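Visit report: Fembridge book bindery and returns warehouse, 30/08/2019

Our reading group arranged a visit to the Fembridge plant, which prints and binds short-run fiction for Pangilinan and several smaller imprints. Access was by the loading entrance on the Mallside road. Visitors sign in, leave bags in a locker and stay inside the yellow floor lines.

The tour began in prepress. Files arrive as PDFs and are checked for embedded fonts, trim margins and page count. A novel whose page count does not divide evenly into signatures gets blank leaves at the back, or the publisher is asked to add an excerpt from another title. This accounts for many of the first chapters found at the end of paperbacks.

Text blocks are printed on a web press in the main hall. The title running during our visit was a reissue of Zurkgate, the first volume in the series our group read last winter. The order was for 1,000 copies. Paper is a cream uncoated stock, chosen by the publisher for bulk; the same text on the thinner white sheet used for the earlier edition makes a book that is noticeably slimmer on the shelf.

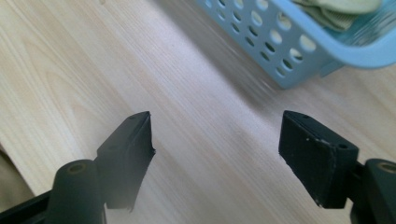 Binding is by hot-melt adhesive for most paperbacks. The spine edge is milled to expose the fibers, glue is applied, and the cover is clamped on. A cold-glue line is kept for longer novels. The guide stated that it takes longer to cure but lets the book open flatter. Members who own the earlier Zurkgate paperback will know the problem with pages coming away in the middle chapters. That edition was bound elsewhere.

Sample copies are pulled during each run and tested for page pull. The run of Zurkgate finished at 986 saleable copies. The contract allows a small shortfall, so no top-up run was planned.

The second half of the visit covered returns. Unsold books come back from stores in mixed cartons and are scanned by ISBN. Clean copies go back to stock. Scuffed ones are marked on the bottom edge and sold as remainders. There were over 50 pallets waiting. Hardcovers with damaged jackets can be rejacketed if the publisher still holds spares.

The visit lasted 81 minutes. Questions were taken at the end, mostly on cover changes partway through a series. These are decided by the publisher and the plant has no say.

The next tour with open places is in October. Closed shoes are required. Photography is not allowed in the press hall.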